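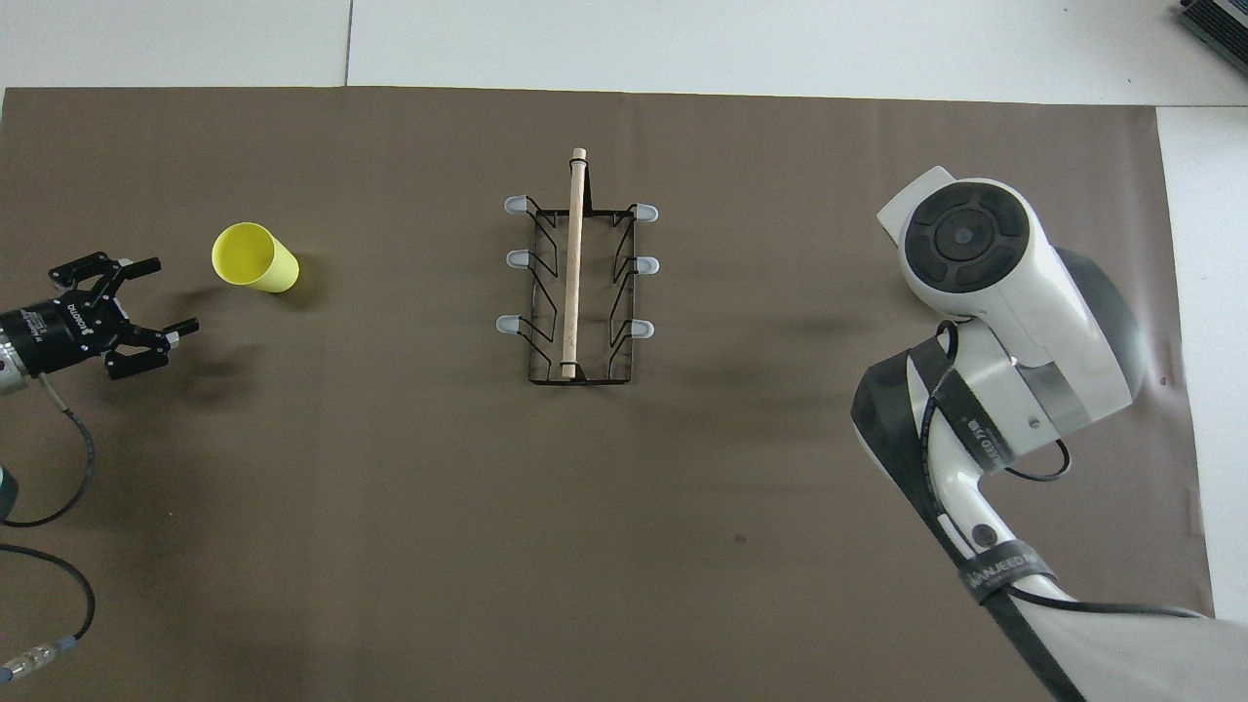 Step 2: Set out the objects and record the start pose

Before you begin, finish the camera calibration in step 1. The Hetham method compares each trial with a stored start pose, so the layout matters more than the lighting.

Cover the table with plain dark paper and tape it flat. Put the dish rack in the middle, long axis running away from the camera, and lay the dowel along it. Place the yellow cup on its side to the left of the rack, mouth facing the left-hand gripper. Open the gripper fully and bring it in level with the cup.

Save the pose under a new name. Do not overwrite the last one.

Step 3: Run the trials

Run the policy in blocks of 40. Between trials, move the cup by up to 75 mm and turn it by hand. Leave the rack alone until the block is finished. Stop the trial if a cable catches on the paper.

Mark a trial as a success only if the cup is still held after 4 seconds.

We trained on 129 demonstrations, all with the cup on its side. Ainhoa Iglesias repeated the test with the cup upright and got far more missed grasps, so treat that as a separate condition and log it in its own file.

Step 4: Export the logs

Copy the block folder to Garow before changing the layout.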